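# 회사 소개

Halonen은 Tustthorpe에 본사와 제조 시설을 둔 식품 제조 기업이다. 무첨가 곡물 가공품과 냉장 소스류를 생산하며, 외식업체와 단체급식 사업장에 납품한다. 소매 판매는 자사 브랜드 Stuver로만 진행한다.

## 설립 배경

창업자 Reijo Räsänen은 호텔 주방과 급식 위탁업체에서 조리 및 구매 업무를 담당하였다. 당시 사용하던 소스 베이스는 납품처마다 염도와 점도 편차가 컸고, 원재료 표기도 통일되어 있지 않았다. Räsänen은 퇴근 후 임차 주방에서 배합 시험을 진행하였으며, 토마토 베이스와 귀리 크림 베이스 2종으로 영업을 시작하였다. 초기 자본은 본인 저축과 설비 리스로 조달하였고 외부 투자는 받지 않았다.

첫 거래처는 Tustthorpe 시내의 식당 두 곳이었다. 이후 학교 급식 납품 자격을 취득하면서 생산 방식을 수작업 충전에서 반자동 충전으로 전환하였다.

## 제품 및 규격

현재 생산 품목은 12종이다. 모든 품목은 합성 보존료, 착색료, 향미증진제를 사용하지 않는다. 원재료는 입고 시 로트 단위로 등록하며, 완제품 포장에 표시된 로트 번호로 산지와 입고일을 조회할 수 있다.

- 냉장 소스류: 업소용 파우치, 소매용 유리병
- 곡물 가공품: 볶음 귀리, 보리 플레이크, 통밀 가루
- 주문 배합: 거래처 사양서 기준, 최소 주문량 별도 협의

소매용 유리병의 내용량은 428 g이다. 구형 용기 재고가 남아 있는 일부 품목은 423 g으로 출하되며, 표시 사항은 용기별로 구분되어 있다. 두 용기의 배합비와 살균 조건은 동일하다.

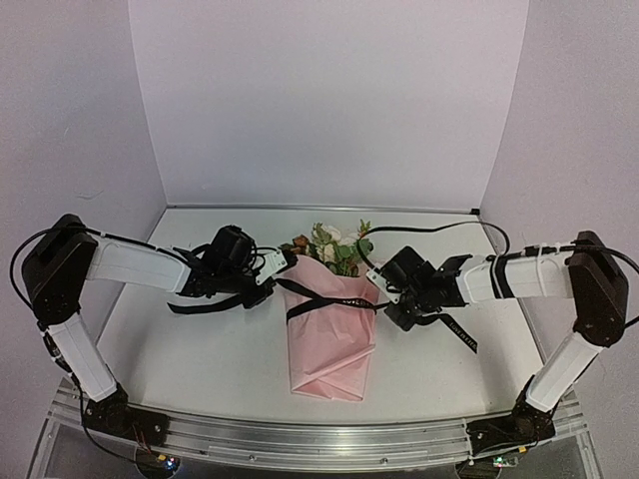
**소매용 제품을 개봉한 뒤에는 얼마나 보관할 수 있습니까?**

냉장 상태에서 5일 이내에 사용해야 합니다. 미개봉 제품의 소비기한은 병뚜껑에 표시되어 있습니다.

## 생산 및 품질 관리

소스류는 가열, 충전, 밀봉, 급속 냉각 순으로 처리한다. 가열 공정의 중심 온도와 유지 시간은 배치마다 자동 기록되고, 기준을 벗어난 배치는 출하 대상에서 제외된다. pH와 점도는 충전 전후로 측정한다. 알레르기 유발 물질이 포함된 품목은 당일 생산 순서의 마지막에 배치하고, 종료 후 설비를 분해 세척한다.

생산 기록과 재고는 사내 시스템 Nullusar에서 관리한다. 거래처는 별도 계정으로 로트별 시험 성적서를 내려받을 수 있다. 계정 발급은 계약 체결 후 영업 담당자를 통해 신청한다.

## 원재료 구매

곡물은 수확 전 계약 재배 방식으로 구매하며, 계약 조건은 매년 5월에 갱신한다. 토마토와 양파는 계절에 따라 산지가 변경된다. 변경 내역은 적용 전에 거래처에 서면으로 통지한다.

## 거래 문의

신규 거래를 희망하는 사업장은 업종, 월 예상 사용량, 납품 주소, 냉장 입고 가능 시간을 기재하여 문의 양식으로 제출한다. 견본은 업소용 파우치에 한하여 제공하며, 배송비는 신청 업체가 부담한다. 오전 11시 이전에 접수된 문의는 당일 검토한다.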